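Talk notes – laundry room session, August 27, 2019
Slot is short. Keep moving. Water after the first bit.

Open with the Dumham building. 400 apartments, 2 laundry rooms, one complaint over and over: my stuff got mixed up. Machines are fine. It's the carrying. Pause there.

So – baskets. Say why we care. A basket is where clothes sit before, between and after. People buy the biggest one and then it's a heap. Go small, go shallow. Tray shape, rectangular. You see everything at once, no digging.

Next one up. Wicker tray, three items side by side, black, blue, black. Point at the row. One layer, thats the whole idea. 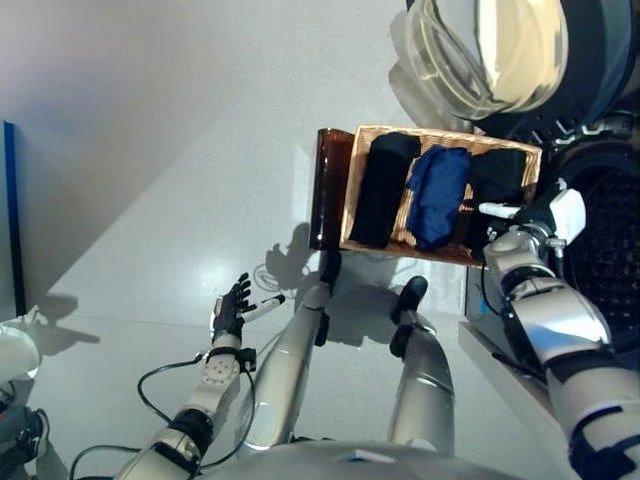
Wicker snags, though, and a reader at Barros wrote in to say she lost two good sweaters to one loose strand before she started lining hers with an old pillowcase. Fair point. Read it out. Lining is cheap, run a hand round the inside first, trim what sticks up. Don't get stuck on materials, somebody will ask about plastic, say later.

Folding. Skip the demo if behind. Long narrow fold for the dark things, fits the depth of the tray. Slippery stuff won't hold a fold, let it be soft, put it in the middle so the neighbors keep it in place. Mention July trial in Madau – 100 households, 2 weeks, shallow trays only. Most kept them. Dont oversell it.

Then the machine. Front loader, door wide open, basket right up by the drum. Short reach = fewer socks on the floor. Leave room for the door!! Ask who has a door that hits the wall. Hands up.
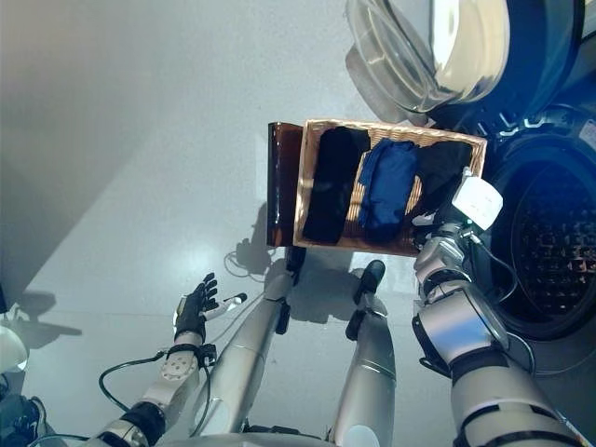
But what about people with bad backs, came the question at Filis, and is a low drum any use to them at all? Good question, didn't have a great answer then. Now: basket up on a stool or a shelf at waist height, never on the floor. Fewer things per trip. Raise the machine if the landlord allows it, check with whoever installed it.

Dark colors – one line only. Inside out, cool wash, new blue things on their own first time. Read the care label. Move on.

Last part is hands. Grip the rim or get under the tray, either works, keep it level. Let go slow. Last slide stays up while people ask stuff.

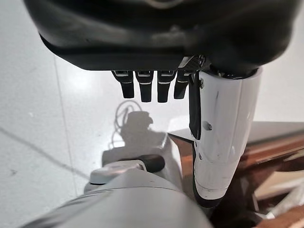
Home Care and Laundry Team, Madau

Questions: plastic vs wicker (see above, airflow, easy to wipe). Lids – no, things get musty. Handouts by the door, fold guide is on the back. Sign-up sheet for the next Dumham session, pass it round BEFORE they stand up. Get the clicker back.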